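[sewing-bags] Re: Re: Pencil rolls and zip pouches for December - the scaly green strap

From: Liette Perron
To: sewing-bags list
Date: Tuesday, June 17, 2025
Subject: Re: Re: Pencil rolls and zip pouches for December - the scaly green strap

Wendeline wrote:

> I think we should stop going back and forth and just order the textured
> webbing from Henevon. It is lovely stuff, it comes in the green
> everybody liked, and the raised pattern means the strap won't slip off a
> shoulder or out of a small hand. They say it holds up to daily school
> use. If we go for 200 yards we get the better price and we'd have enough
> for the pouches AND the long bags, with some left for next year.
>
> For the tags I would go with the narrow white ones that tie or clip
> through the zipper pull. You can print the care instructions on one side
> and the name of the group on the other. It looks professional and it
> saves us sewing in a label, which is the job we all hate. Fandska can
> print them on the same order as the pattern sheets.
>
> Liette, I know you have doubts, but can we please have them all in one
> message this time so we can vote on it?
>
> W.

All in one message, then. It's long. You asked.

First, the webbing. I don't dispute that it's nice to look at. What I dispute is "holds up to daily school use," which is a sentence off a sales page and tells me nothing. Daily for how long? Washed how? On a bag that weighs what? I wrote to Henevon and asked whether the raised pattern is woven in or put on top, and I got back a very friendly note that repeated the sales page and thanked me for my interest. If it's woven in, fine. If it's a coating, I'd like to know what it does after a winter of being folded in the same place every day, because every coated strap I've owned has cracked at the fold, and it cracks first right where it goes into the seam.

"Won't slip off a shoulder" I also want to see tested. Bumps can grip and bumps can rub. Several of these are going to kids who will wear them across a bare neck in warm weather. Has anyone put one on over a T-shirt and walked to the store and back with a library book in it? I'd believe that over anything Henevon has to say.

Second, sewing the stuff. I have an ordinary home machine, and so do most of us. On a flat strap I can get an even box stitch with a heavy needle and a little patience. On a bumpy one the foot rides up and down, the stitches come out long, short, long, short, and the short ones are where it tears. I ran a scrap of the old textured trim (the stuff from Rowlands, before they stopped carrying it) through last night to remind myself. I went slowly, used a size 100 needle, lengthened the stitch, and still had to pick out one whole side. The walking foot helped some. If you don't have one, I would not plan on doing more than a couple of these in an evening.

If we do end up with it, my suggestion would be to fold a piece of plain cotton tape over each end and sew through that. It gives the foot something level to sit on. Cut the tape a little longer than you think. Don't melt the strap ends with a lighter until somebody has tried it outdoors on a scrap.

Third, the zipper tags, which I think are the weakest part of the whole plan, and I'm sorry if that's blunt. 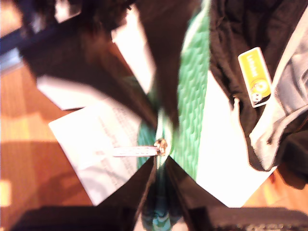
Green strap, small metal pull, white tag lying out to the left over a sheet of paper.

I can't read that tag. Can you? There is lettering on it, dark on white, and I couldn't give you a word of it. Now maybe the printed tag from Fandska will be crisper, and I'm willing to be shown. But the thing is narrow. That's the shape you're proposing, and there's a limit to how much you can get on it. Care instructions on one side AND the name of the group on the other, in type a grandparent can read? I don't see it. I tried it on my own printer with just "wash cold, hang dry" and our name, and by the time it fit the width I needed my reading glasses and the good lamp.

Then there's where it hangs. A pull that small isn't much to grab, and the tag goes exactly where the fingers want to go. One of two things will happen. People will use the tag as the pull, and it'll rip. Or they'll cut it off the first afternoon, and the care instructions will be in the trash with the wrapping. I'd have more patience with the idea if we were talking about a loop of ribbon, which people could pull on and which would last.

A sewn-in label is a nuisance, I agree. It's a nuisance once. I'll do them. Send me the lining pieces before they're joined and I'll put the label in flat, while it's easy, and it won't get in anyone's way. The reason we all hate that job is that we've always left it until the bag was finished and then tried to get a needle down into the bottom corner.

Fourth, dark fabric. Several people wrote that black with the green would be smart, and I suppose it would. But black shows every thread and every cat hair, chalk brushes off it before you've got to the end of the line, and half of us sew in the evening. Last December I cut a black front piece and a black back piece and joined them wrong side to right side, twice, because under a lamp I couldn't tell the difference. If we use it, let's at least agree to mark the wrong side with a bit of painter's tape on every piece before it goes into anybody's bundle. Not chalk. Tape.

And please, the pattern sheets. White paper under and around black cloth is easy enough to find, I'll give it that, but loose sheets still end up all over the table and half under the fabric. Mine do. I've cut into an instruction page before now, and I know I'm not the only one. Could Fandska print the cutting layout and the instructions on paper of two different colors? If that costs extra, I'll gladly run the second set on yellow at home.

Fifth, the quantity. Two hundred yards is a lot of strap for a group this size that hasn't made one finished bag out of it. The better price is only a better price if we use it. I have a closet with most of a roll of Girnov piping in it from the year we were definitely all going to make cushions. It's still there. Anyone who wants it can come and get it.

I added it up the way Wendeline laid it out and got $412 before shipping, tags included. Shipping isn't on the quote and I would like it to be. Against that, a sample cut of 12 yards would be enough to make a handful of pouches and at least one long bag, and we'd know by the end of summer what we had.

So what I'd be willing to vote for is:

- 12 yards of the green, to start.
- One long bag made up by each of 3 people with different machines, so it isn't only my machine being cranky.
- Those bags get used. Groceries, library, whatever you normally carry. Then washed, and then passed around at the fall meeting so we can all pull on the straps.
- Sewn-in labels for now. No printed tags until someone shows me one I can read at arm's length.
- Plain cotton webbing as the fallback, which comes in a perfectly decent green and has never given any of us trouble.

What I won't vote for is the whole roll on the strength of a product page and one nice-looking piece in a photo. If I turn out to be wrong, then we place the big order a couple of months later and I'll do the phoning. There's still time before December if the trial bags get made in July. If they slide to September, that's a different story, and we ought to go straight to the cotton.

On the zippers I have no quarrel. The metal pull has a nice glint against the green. I would like to know whether the teeth are metal too or only the pull, because I've broken needles on metal teeth and I'd like to plan for it. If somebody has one of the zippers loose in a drawer, please run it open and shut a few dozen times and tell us whether it catches.

One more thing and then I'll stop. Somebody (I deleted the message, sorry) asked whether the rounded pattern on the strap collects dirt. I would bet on it. All those little bumps have a low place between them, and the low places are where the cracker crumbs and the pencil dust will go. An old toothbrush will probably deal with it. Whether the families who get these bags want to be brushing a strap with a toothbrush is another question, and I'd ask one or two of them before we spend the money.

I have the walking foot if anyone wants to borrow it, but I need to know which machine you have, as it doesn't fit the older low ones. I can also cut labels this weekend if somebody will finally settle how we're spelling the name, with the hyphen or without.

Liette

P.S. Wendeline, your two blue bobbins are still in my tin.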